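Oiling a pale kitchen counter — worth it, or am I making work for myself?

Hello everyone, long-time reader and very occasional poster. We moved into this kitchen in July and I have been going back and forth ever since over what to put on the wood. It came to us with hardly any finish that I can detect, and I do love how light it is. My mother's counters were nearly orange by the time I left home, and I would like to avoid that if there's any way to do it. I cook a lot (too much, my husband says, while eating it), so it gets wiped down all day long. Do I oil it, wax it, or leave it alone until it complains?

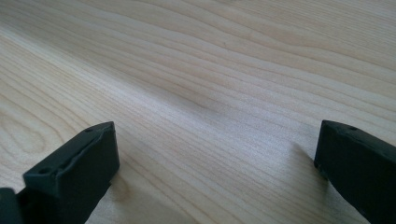

Posted by Mỹ Đoàn
February 2022
2 min read

I should add that I can't tell you the species. The previous owners left a folder of manuals for everything down to the doorbell, and not one word on the counters. I've wondered about maple, and my neighbor says birch, with great confidence, but she also said that about my bookcase.

breadandbutterfly wrote:
Oh, what a pretty grain! Please oil it. I did mine with plain food-grade mineral oil, a thin coat every evening for a week and then whenever it started looking thirsty, and it has been a joy to work on. Put it on with an old T-shirt, go to bed, wipe off what's left in the morning. It will go a shade darker, I won't fib to you, but nothing like orange. I think what your mother had was an old varnish that yellowed with the years — my aunt had the same in her hallway.

kettle_on wrote:
I'm going to disagree with Butterfly, and I hope she'll forgive me, as we've had this conversation before. Mineral oil never dries. You're signing up to do it forever, and anything made of paper that you set down on it will come away with a greasy spot. I lost a library book that way and had to pay for it. A hardwax oil cures properly, and two coats will see you through a good long while. Sand lightly first with 120, then 180, going with the grain. And do check that it's solid wood all the way through before you sand anything! If it's a thin veneer you can go right through it in a minute, and then you'll be writing a much sadder post.

breadandbutterfly wrote:
Forgiven, as always, but I've never had a greasy spot in my life. You put it on too thick, dear.

kettle_on wrote:
I put it on exactly as the bottle said.

Mỹ Đoàn wrote:
You are both so kind, thank you. I hadn't thought about veneer at all and now I'm a little nervous. How would I check? I don't want to pull the sink out.

old_harbor_joe wrote:
Look at an end, or the edge of the sink cutout if you can get a flashlight up under there. On solid wood the grain lines on top carry on over the edge and you'll see end grain. On veneer there's a strip stuck on, and the pattern doesn't match up. Takes two minutes. If you still can't tell, skip the sanding and try your finish on a spot behind the toaster. Leave it a week before you decide anything.

I'd also say don't underestimate what steel does to bare wood. My daughter left a damp pot sitting out overnight and we had a black ring by breakfast. That comes from the iron in the metal meeting the tannin in the wood. Oak is the worst for it, pale woods much less so, but I put everything on a trivet now out of habit.
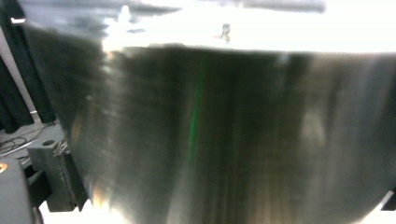

Getting a ring out, if you do end up with one

Posting this separately so people can find it. Oxalic acid, sold as wood bleach, mixed with warm water as the packet tells you. Gloves and open windows, please. Brush it over the whole section, as treating the ring alone leaves you with a pale ring where the dark one was. Rinse it well, let it dry a full day, then oil or wax again.

kettle_on wrote:
Lemon juice and salt did it for me, on a faint one.

old_harbor_joe wrote:
Faint, maybe. Mine laughed at lemon juice.

Mỹ Đoàn wrote:
I got under there with the flashlight! The lines do carry over the edge, so I believe it's solid. I'm going to try both finishes behind the toaster, side by side, and see which one I like after a week.

breadandbutterfly wrote:
Thin coats!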